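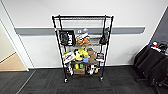

Section 2: Setting Up the Rack Station

Welcome to the fun part. By now your Ponby is unpacked, charged, and able to drive around on its own, and this section gets it working with a real shelf full of real things. Set aside an unhurried morning the first time through. Once you've done one rack, the next will go much faster.

The Ponby works with most open shelving. We're fond of narrow wire racks like the black one at the top of this section, standing on carpet tile against a white wall. Wire lets light down to the lower shelves, and a dark post against a pale wall gives the cameras a good edge to follow. Wire also has a few habits you'll need to plan around, and they're covered below.

What you need

The Ponby base and arm, fully charged
The Raptis gripper, with its soft fingertips fitted
One Tredum marker sheet and the roll of mounting film
A tape measure and a small spirit level
A computer or tablet running Flernitz, signed in to the same network as the robot
A mix of items to put on the shelves

CAUTION: Keep the red stop button within reach for every step in which the arm moves. If you're working as a pair, agree on who is holding it before you start.

2.1 Place the rack

1. Choose a stretch of wall with firm, level floor in front of it. Low carpet and carpet tile are both fine. Deep pile rugs are not, as the base sinks a little when the arm reaches out.

2. Measure the open floor in front of the rack. The Ponby needs 810 mm from the front posts to the nearest fixed thing. More is welcome.

3. Stand the rack parallel to the wall. If there's a bumper rail running along the wall, as there is behind our black rack, set the rack so that it clears the rail evenly at both sides. A rack that touches the rail at one corner will swing each time the robot brushes a shelf.

4. Lock the casters. If yours don't lock, put caster cups under them. Push the rack firmly from the front, then from one end. It should stay where it is.

5. Check the top shelf with the level, side to side and front to back, and adjust until the bubble is centered.

6. Look at what's on either side. A doorway to the left and chairs to the right, for instance, make a perfectly good spot, but both need to be drawn into the map later (see 2.4). Swing any door through its whole range and make sure it stays out of the robot's floor space.

Note: Stackable chairs are the number one thing that moves between set-up and the first real run. If chairs live near your rack, mark their places on the floor with tape. Things piled on the seats count too. The robot plans around what it saw when you made the map, and a sleeve or strap hanging down into its path can stop a run.

2.2 Load the shelves

Choose a cheerful mix! Plush toys are terrific training items. They squash, they lean on each other, they never look quite the same twice, and they don't mind being dropped. Small cartons teach the gripper something different, with flat faces and hard corners. We like having both on the one rack, soft things higher up and boxes toward the bottom.

1. Leave the top shelf empty for now. The robot uses it as a put-down area during calibration.

2. Put soft items on the upper middle shelf. They can touch each other and even sit on top of one another, but start with a small group. You can build a proper heap after the first good run.

3. Put mixed items on the next shelf down. A bright color in the middle is handy during set-up, as it's easy to pick out in the Flernitz camera view when you're checking which shelf you're looking at.

4. Put small cartons on the bottom shelf. Lay at least one flat with its long side toward the front.

5. Push everything back from the front edge by a finger's width or so. Cards and thin packages may lean against a wire, but they shouldn't poke through it.

6. Look at the posts. Items tucked right behind a post are hard to reach from straight ahead, and items in the shadow of a post are hard to see. It's fine to have a couple of these. They're excellent practice for later, but skip them in your first run.

CAUTION: Don't load glass, open liquids, or anything with a blade. The Raptis gripper should not be used on any single item heavier than 2 kg, and the soft fingertips are happiest well below that.

Things that hang from the rack

Bags and pouches hung from the front posts are allowed. Our rack has a black bag on the left side, just under the top shelf, and a smaller dark item on the right. Just remember that hanging things sway. Keep them at the sides, shorten any long straps, and mark them as keep-out zones in step 2.4 unless you plan to teach the robot to handle them.

2.3 Fit the marker sheet

The Tredum sheet is how the robot finds the rack again after it has driven off to its charger or another room.

1. Wipe the mounting spot clean and let it dry.

2. Clip the sheet to the front edge of the top shelf, printed side out, centered between the two front posts. On a wire shelf, slide the stiff backing card behind the sheet first so that it can't bow into the gaps.

3. Secure all the corners with mounting film. Clear film only – shiny tape throws reflections that confuse the detector.

4. Stand where the robot will stand and look at the sheet from camera height. Nothing should overlap it. A bag strap is the usual culprit.

5. In Flernitz, open Stations, choose Add Rack, and press Find Marker. A green outline should settle around the sheet and hold still. If it flickers, go to the table in 2.6.

2.4 Map the rack

1. Drive the Ponby to the middle of the rack using the on-screen pad, facing it squarely.

2. Press Scan. The head tilts slowly from the top shelf to the floor, then repeats with the base a little to the left and a little to the right. Stand well clear, and please don't walk between the robot and the rack.

3. When the scan finishes, Flernitz shows each shelf as a blue plane. Drag any plane that looks too high or too low until it meets the wires.

4. Check the posts. On many narrow racks they look as if they lean together toward the top when seen from the head camera. That's normal for a downward view and the software corrects for it. Please don't straighten them by hand in the editor!

5. Draw keep-out zones over hanging bags, nearby chairs, and the full swing of any door.

6. Add the wall rail, if you have one, as a fixed surface. Wire shelves are see-through to the depth sensor, and if the rail is left out, the robot may take it for an item sitting behind the toys.

7. Save the station and give it a name people in your building will recognize.

2.5 Calibrate the reach and try a first pick

This is our favorite moment in the whole manual.

1. Press Calibrate Reach. The arm extends until the gripper is 200 mm from the marker sheet, then pauses.

2. Measure the gap yourself with the tape. If it's within 12 mm of the target, press Accept. If it isn't, press Repeat and let the robot try again from a fresh approach.

3. Set the speed to Slow and the grip to Soft.

4. In the camera view, tap one plush item that has clear space around it. A colored outline appears. If the outline takes in a neighbor as well, tap Split.

5. Press Preview and watch the ghost arm on screen. It should enter between the posts without crossing either of them.

6. Keep a hand at the stop button and press Go.

7. The robot should lift the item, back straight out, and set it down on the empty top shelf. Put the item back by hand and try two or three more before you raise the speed.

Note: Fuzzy toys sometimes snag on shelf wires on the way out. If you see the shelf start to lift, press stop, free the fabric by hand, and raise Lift Height by one notch.

2.6 If something isn't right

Marker outline flickers: The sheet is bowed or catching glare. Refit the backing card, or dim the light that faces it.

Robot stops short of the rack: Something has entered the floor space. Look for a shifted chair first, then a strip or threshold on the carpet that has curled up.

Phantom item behind a shelf: The wall rail is missing from the map. Repeat step 6 of 2.4.

Gripper closes on air: A shelf plane is too low or too high. Recheck it against the wires and run Calibrate Reach again.

Rack rolls when touched: A caster has come unlocked. Lock it, move the rack back to its tape marks, and rescan.

Two toys come out together: Lower the grip setting, or spread the heap a little.

2.7 Looking after the station

Before each session, check the casters, look for anything new hanging from the posts, and wipe the marker sheet with a dry cloth. Brush lint off the fingertips after working with plush, as it builds up in the grooves and makes cartons slip.

Rescan whenever the rack, the chairs, or the door arrangement changes. You don't need to rescan just because the items have moved. Shuffle them as often as you like, swap in new shapes, pile them up – the Ponby looks at the shelves afresh before every pick.

Continue to Section 3 to teach the robot where to put things away.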